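Folding and sorting by gripper – how is it going at your place?

Trelley_Tess
Three months in at Casutcombe and I'm loving it! We do bedding and knitwear for house clearances, and I've gone from lugging bags all day to working the gripper and teaching it how cloth behaves. My shoulders feel 34 again.

pantfold
Glad for you, but our place in Pant lost the late shift over it. Worth saying.

Trelley_Tess
Fair point, and I'd be cross too. Ours kept everyone on, though the talk at tea is all trigger fingers now. Satin is still a pig, fleece is easy. I had a go at something maroon on the penguin blanket this morning and could have carried on till lunch – it's so absorbing! 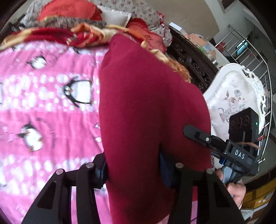 Nanna Ragnarsson
What about pay, though? At Skadamden the people on the grippers get the same rate as the packers, and I think that's wrong. It's skilled work.

pantfold
Same here. More to learn, not a penny extra.

Trelley_Tess
We got a small rise after asking twice. Ask before the next lot of training, Nanna, and go in as a group. I can send you what we wrote.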